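Storing drinks and cans in a small pantry

In my kitchen the pantry is only 47 centimeters wide, so I had to learn some order. Put the heavy things on the low shelf and the light things up. Write the month of buying on a strip of tape, for example November, and keep the older ones in front.

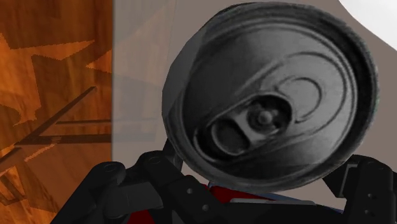 Before you drink from a can, wash the top. Dust collects in stores and trucks, and it likes to stay in the low part of the lid, inside the thick raised rim. I use a drop of dish soap, a soft brush and warm water, then a clean towel. Do not keep cans on a damp floor, they can rust at the bottom.

For the freezer, be careful. I set the kitchen timer to 23 minutes and I never leave a drink there overnight.

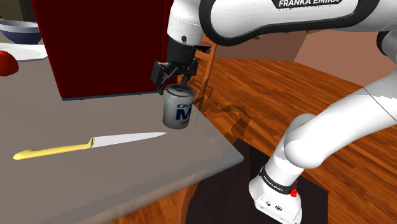
Imogen Horrocks wrote to me that a wet dish towel wrapped around the can makes it cold faster, and that she puts it in the fridge door, never in the freezer.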